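Order page thumbnails showing full-size files
Forum > Shop Plugins > Templates and Hooks

tabrizi_a
Jul 9, 2018
I run a small store on the Bolger theme. I added thumbnails to the customer order page with a filter in the child theme. They show up, but the page now takes 8 seconds to load for anyone with a long order history. The browser is pulling the original uploads and shrinking them. I pass 'thumbnail' as the size and it gets ignored. 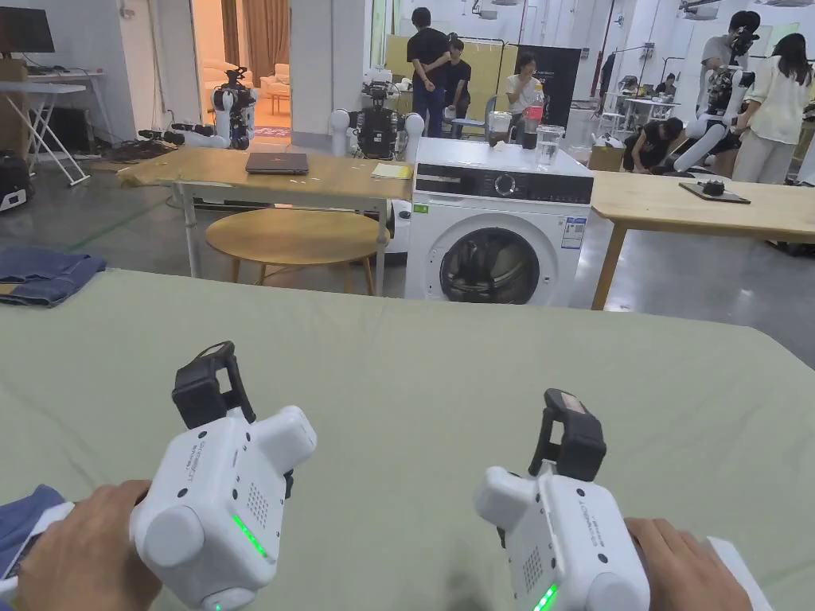
White grippers, green table

Anyone seen this?

kullis_dev
Bolger registers its own sizes and drops the default ones. Call the theme's size name instead. It's in the functions file near the bottom. After that, regenerate your thumbnails, or the old uploads will still come through full size.

marama.c
I wouldn't touch the theme sizes. They renamed them in the March update and every shop that had the name typed in broke. Register your own size in the child theme, 55 by 55, hard crop on, and use that.

kullis_dev
That adds one more file per upload. On a shop with a lot of products it fills the disk for no good reason.

marama.c
A 55 pixel file is tiny. I'll take that over fixing templates after each update.

tabrizi_a
Tried the theme size first. Square photos are fine now, but wide ones still load the original.

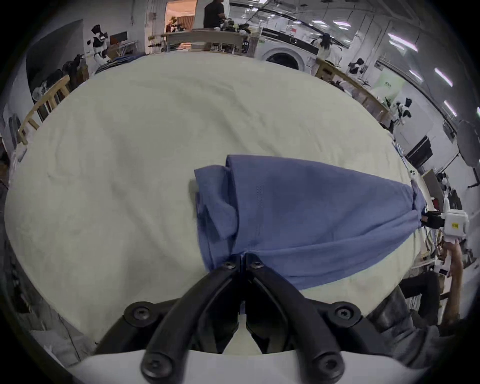
Blue garment held between two grippers

Regenerated twice, same result.

prurnville_web
What priority is your filter on? Trorau's gallery add-on hooks the same filter at 10 and overwrites the size. Set yours to 31 or anything higher and it will run last.

tabrizi_a
I do have that add-on. Changed the priority and the wide ones load small now. I also went with my own size like Marama said.

kullis_dev
Still think the theme size was enough once the priority was fixed — but it's your disk.

marama.c
Clear the page cache too, or returning customers may keep getting the old markup.

tabrizi_a
Cleared. Marking this as solved.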